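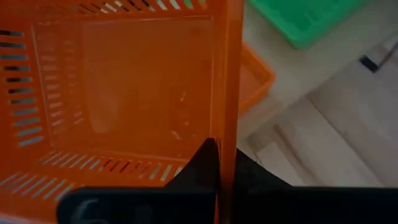
The basket exchange at our Costville store room is open again, and this time we would like to do it in better order than in the autumn. The idea is the same as before. You bring the baskets and boxes which you do not use at home, and you take another size that suits you better. We prefer plastic ones with slots in the walls, like the big orange basket, because the air can pass through and potatoes or damp towels do not start to smell so quickly. Small scratches on the inside are no problem for us. A broken rim is a problem, because it cuts the hands of the next person.

Last time we received 100 baskets and boxes in the first two weeks, and it was more than our shelves could hold. For this reason we ask every household to bring no more than five pieces at once. If you have more, please write to us before and we will find a day for you. We do not have a place to keep baskets in the corridor, as the neighbors from the Hemmin sewing workshop need it for their deliveries.

Please wash the baskets at home before you bring them. Many people asked us how to clean the slots, where dust and soap stay for a long time. We tried several ways. The best result came with warm water, a little dish soap and an old toothbrush, first along the slot and then across it. Leave the basket in the bathtub for some 8 minutes, brush it and rinse it from the outside to the inside. The corners are easier with a cloth. Do not use the rough side of a sponge on shiny plastic, it will become dull and you cannot repair this. Dry it upside down.

For old stickers we had good luck with cooking oil. Put a few drops, wait until the paper becomes dark, and push it away with your finger. After this you must wash again with soap, or the basket will collect all the dust of the house.

Baskets of the same kind should go one inside the other, with the rims in the same direction. Do not press them strongly. In the autumn we had two laundry baskets from the Prallari side of town that were stuck together so well that we gave them away as one.

On the shelf near the window there is also a box for loose handles and lids. If you lost a lid, look there before you buy a new one. The lids from the Lenari kitchen sale are still in it, most of them round.

The store room has the same entrance as the library, down the stairs and to the left. The door code is 1230 for the time of the exchange, and it will be changed at the end of April. Please close the door well when you go out, as the lock needs a second push.

We are still looking for low, wide baskets for shoes. Of the tall narrow ones we have enough.

17 March 2025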